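Demonstration recorders (part-time, fixed term) – Erken household handling project

Location: Postitz, ground floor workshop and two furnished rooms
Hours: 20 per week, mornings or afternoons
Length of contract: 7 months, starting in July
Number of posts: four
Reports to: Štefánia Urban, recording lead

About the work

Erken builds software that lets robot arms handle everyday objects. The software learns from examples. A person picks things up, moves them and puts them down with a hand-held gripper, and a camera on the gripper records each attempt. We need a great many of these recordings, made by people with different hands and different habits, and we are looking for four people to make them.

You do not need to know anything about robots or programming. Of the people who recorded for us last year, one had come from a bakery, one from a library and one from a parcel depot. All three learned the tool in their first week.

The current task group is called Pacheco. It covers packing, unpacking and sorting small wrapped goods: filling boxes, taking a named item out of a full box, clearing a table, setting out refreshments for visitors. Packets are harder for the software than cups or blocks. They crumple, they slide over each other, and the same biscuit can look quite different depending on how the wrapper has folded. The first part of Pacheco has 1,229 accepted recordings. The second part, which you would be working on, has more mixed boxes and more crowded tables.

What you will do

You will work from a task sheet. Each sheet gives a starting layout, a goal and any rules for that set, for example "left to right only" or "do not lift the box". You set up the table, start the recording, do the task at a steady pace, stop, and mark the attempt as good, poor or spoiled. Then you change the layout and go again.

A normal shift is 200 attempts. Most last well under a minute. Some sheets go quickly and some are slow, and the target is adjusted for the slow ones. We would sooner have fewer clean recordings than a full count with the camera pointing at the ceiling.

You will also:

– restock and reset the tables between sets
– note torn packets and take them out of use
– wipe the finger pads and check the jaws at the start of each shift
– upload your recordings before you leave and fill in the shift log
– spend an hour a week looking through other people's recordings and flagging mistakes

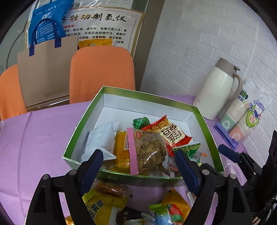
Mixed snack box task, gripper open over the front edge of the box.

Mistakes are useful up to a point. If you drop a packet and pick it up again, that is a good recording and we keep it. If you use your free hand to help, it is spoiled, and you mark it so. Please read the marking guide before your first shift; it is four pages long and Oldřich Skála, who wrote it, will go through it with you.

What we are looking for

Essential:

– steady hands and the patience to repeat a small task many times
– able to stand for up to 50 minutes at a stretch (breaks are built in, see below)
– careful note-keeping
– able to follow written instructions in English
– aged 18 or over

Helpful but not needed:

– reading knowledge of Chinese, as a good share of the packaging in Pacheco is labelled in it and the item lists use the names on the packets
– experience of shop, warehouse, kitchen or laboratory work
– left-handedness. Nearly all our recordings so far are right-handed and we would like that to change

If you have a condition affecting your hands, wrists or shoulders, please talk to us before applying. The gripper is squeezed by hand and the strain builds up over a shift. We have a stool-height table and a lighter tool, and for some people those are enough.

Hours, pay and breaks

Shifts are 08:30 to 12:30 or 13:00 to 17:00, five a week. You may swap with another recorder if both of you tell Štefánia the day before. Each hour contains a 10-minute break, paid, away from the tool. Nobody records for more than four hours in a day.

Pay is by the hour and does not depend on the number of attempts. The rate is on the pay sheet, which we send to everyone who asks and to everyone we interview. Training is paid at the full rate. Travel from Stasow is refunded at the cost of a monthly bus pass.

Please do not eat the stock. There is a separate shelf in the kitchen. Recorders with a nut allergy should let us know, because some of the sealed bags contain nuts or seeds and we will put you on other sheets.

Recordings and privacy

The camera faces forward from the gripper. It picks up the table, the objects and whatever is behind them. It is not meant to pick up faces, and recordings in which a face can be seen are deleted at the weekly check. No sound is kept. Your recordings are stored under a number, and the list linking numbers to names is held by Lucrezia Santoro in the office. You can ask to see your own recordings at any time.

The finished set is used to train our own software and may be shared with research partners under contract. You will be asked to sign a form agreeing to this before training starts.

How to apply

Send a short letter (one page at most) and a list of your past jobs to Vlastimil Štefanec at the Postitz office. Tell us which shift you would like, whether you are left- or right-handed, and whether there are any weeks you cannot work. A photograph is not needed and we ask you not to send one.

People on the shortlist will be invited to room 213 for a trial of one hour, which is paid. You will be shown the gripper, given a practice sheet and left to work through it, with someone nearby to answer questions. After that there is a short talk about hours and start dates. We are not looking for speed at the trial.

We reply to every application, and aim to do so within two weeks. The posts stay open until all four are filled.

Questions about the work itself can go to Štefánia Urban. For questions about access to the building, including step-free entry and parking, ask for Fidel Painemal at the front desk.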